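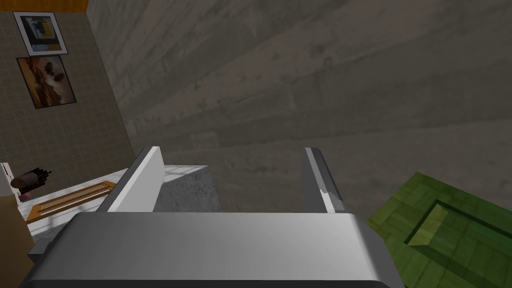 Notes for the talk, Graddale reading evening, 12th January

Opening (speak slowly)
Good evening, and thank you for coming in this cold. I will talk tonight about sourdough bread, and mainly about the flour. My English becomes fast when I am nervous, so please raise a hand if I run away from you.

1. How I started
I began to bake when I moved to Graddale. The bread in the shop was soft and a little sweet, and I missed the dark bread of my childhood. My first loaf was very flat. We ate it anyway, with soup.
(Wait for the laugh. If there is no laugh, continue.)

2. Flour
For one large loaf I use 1000 grams of flour in total. Of this, 336 grams is rye from the Drarkel mill and the rest is strong white wheat. People ask me why such a strange number. It was written on an old card from the mill, and I never changed it.
Rye takes more water than wheat. The dough will stick to your hands, and you should not add more flour to correct this. Wet your hands instead.
Pass around the two jars, rye first.

3. The starter
Feed it the evening before. Mine lives in the refrigerator and I feed it every 3 days, also when I do not bake. In May, when the kitchen becomes warm, it grows much faster and I use colder water.
Mention the smell: sour apple is good, nail polish means that it is hungry.

4. Time
The dough rests 11 hours in my kitchen in winter. Your kitchen is different. Look at the dough more than at the clock.
Skip the part about steam if we are late.

5. Baking
Very hot oven, heavy pot with a lid. Take off the lid for the last part, so the crust can become dark. Many people take the bread out too early, and I did this too for a long time. Let it cool completely before you cut. With rye it is better to wait until the next day.

Questions
Probably someone will ask about whole wheat. Answer: yes, but replace only the white flour at first, and add a little more water.
Recipe cards are on the table by the door. Please take one.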